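Search this diary Type and hit enter

June, late, nearly midnight
by Wubit Gebru

Quick one, eyes closing. Choir today, all of it, four hours in that hall with the windows painted shut. Natnael wants the Trestby program settled by tomorrow and we still don't have an ending. Half the altos want the slow piece, the rest of us want anything else. I said so. Maybe too loud.

Sang the second half of the Wirkwood song from memory, first time. Lost the words in verse two and hummed. Mitiku heard, of course he did, raised one eyebrow. My low notes are better than in spring though. Something loosened up. Or it's the tea Yuk-lan makes me drink, tastes like a wet fence.

Money. The bus to Trestby is 3,000 and we have, what, not that. Nahom thinks if we sell 200 tickets for the home concert we're fine. Two hundred! Last time we had my aunt and the people who came in out of the rain. But he's printing them anyway, pale green, and I've got a stack to get rid of at work. Hate asking people. Will ask the nice ones first.

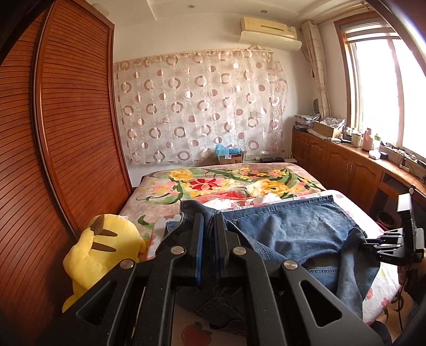 Then the thing with the solo. Natnael gave it to Yuk-lan and not me and I was fine, said I was fine, walked home the long way past the canal and was not fine until the bridge. She'll sing it better. She breathes in places I didn't know you could breath. Still wanted it. Writing it down so I can stop chewing on it.

Called Mom. She asked was I eating. Ate toast while saying yes.

Must do tomorrow: ring the hall about the key, find the black folder, learn the Amharic verse properly (the vowels!!), text Mitiku sorry about the alto comment. He's married to one.

Oh and the piano tuner came finally. The D above middle C is still sour, I swear it. Natnael says it's in my head. Played it over and over after evryone left and it is not in my head.

Bed. Alarm for 6, rehearsal again at 2.

Contact | © Wubit Gebru | Back to top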